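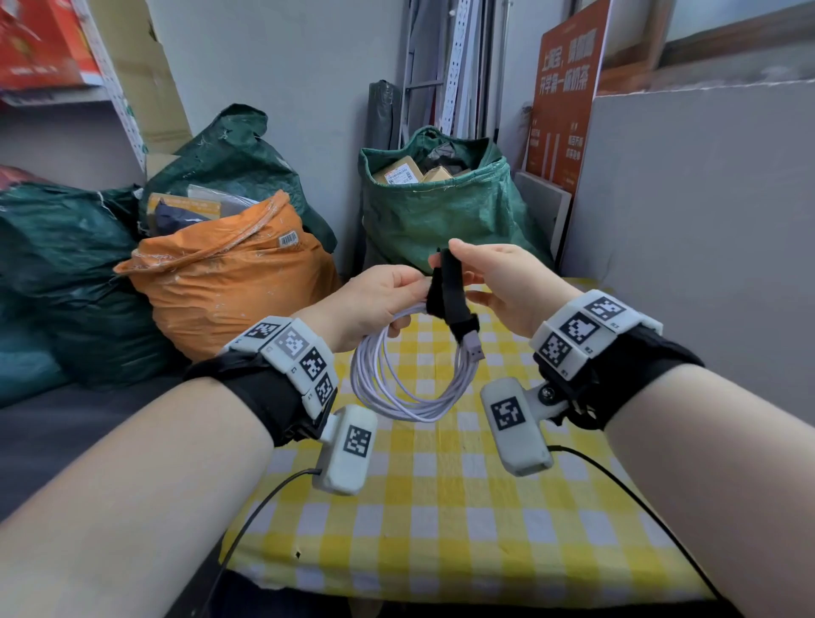
Gordon Gosselin is late and eating a sandwich. He runs the recording side at Isent, which sells Stadik, a wrist kit for capturing how people use their hands, and a service that goes with it. You hire the kits, or you let Isent find the people and send you the finished recordings. Robot firms mostly want the second one.

"They don't want to own hardware," he says. "They want hours. Clean hours, with the wrists tracked all the way through."

The current job is cables. Coil it, strap it, undo it, start again. 1,454 takes so far for a client in Udau he won't name. Dull? "Very. Try getting a robot to do it though."

Why cables. Because they're floppy, he says, and never lie the same way twice. A box is a box. A cable has to be held with one hand while the other sorts out the loops, and people do that without looking, more or less.
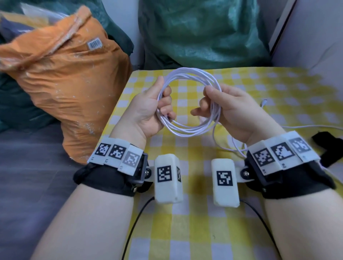 Price first, as it's what everyone asks. Stadik hires out at 320 a month for a pair, left and right, straps included. Gosselin thinks thats fair. I put it to him that the thing is bulky. He doesn't argue — there's a row of square markers over each wrist, then a bracket, then a white module sticking out towards the other hand. But the fingers are left bare, and that's the bit he keeps coming back to. You can get a thumb on top of a coil of cable and the rest underneath, same as you would at home. "Put someone in a glove and they start acting like someone in a glove."

And the wires? A thin black one off each side. He pulls a face. "Yes. I know. People ask for wireless every week." It's coming, no date. Battery weight is the problem, apparantly.

Setting up takes 16 minutes if you've done it before. Longer the first time, a lot longer in my case, mostly faffing with straps. The manual is decent on markers and thin on everything else. Chmielewska, a rival kit, comes with a better one, and he says so himself before I can.

Next version? December, "if the brackets turn up". Two sizes of strap instead of one. Then his phone goes, and he takes the rest of the sandwich with him.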